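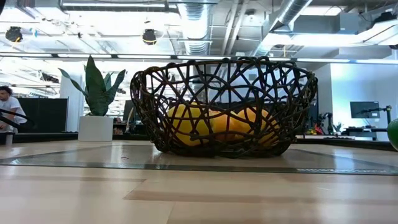 Fruit in the dark basket.

Right, quick one as I've got to be out of the door soon. Moving out of the Zollside flat. Half the kitchen is in boxes, the other half is in bags, and I can't find the tin opener so it's been toast all week.

What I wanted to write about is eating down the cupboards. I said in June I'd stop buying food I already had. Did not stop. Pulled everything out last night and found 5 bags of red lentils. Five! All open. All with a peg on. Plus a jar of tamarind I bought for one recipe and a packet of semolina I can't explain at all.

So the rule till the move is no shopping except milk, bread, onions and fruit. Everything else has to come out of the cupboard or the freezer. So far:

Lentil soup. Fine.
Lentil soup again with the tamarind in. Much better, a bit sour, would do on purpose.
Semolina pudding. My gran's way, with far too much nutmeg. Ate it standing up.
Freezer surprise, which was chilli. I think it was chilli.

Nyokabi Kaijage came round to take the big saucepan and told me to fry the lentils dry first before adding the water. Never done that in my life. Tastes nuttier, and they hold their shape a bit. Low heat though, I burnt the first lot and the smell got into the coats.

Still to use up – 2 tins of chickpeas, most of a bag of bulgur, mustard (three kinds, all nearly empty), the end of some rice. If anybody has a thing to do with mustard that isn't a cheese sandwich please put it in the comments. I've had a lot of cheese sandwichs.

The freezer needs to be off and defrosted before the keys go back, and there's a bag of peas welded to the bottom of it. Tried a wooden spoon. Tried a hairdryer. Consuelo Cortés says bowl of hot water and shut the door, so that's tonight.

Costs, for those who asked last time. Spent almost nothing this week, bus fares aside, and then the van quote came in and that was the end of feeling clever. Going to ring the other firm tomorow and see if they'll do it cheaper if I carry the boxes down myself. There's only the one flight of stairs but the washing machine is a worry.

New kitchen has less cupboard space than this one. Good probably. I measured it and the big shelf won't take my storage jars upright, so either they lie down or they go to my sister. She's already had the bread bin.

More when I've got a desk again. The bulgur is going in a salad tomorrow with whatever onions are left.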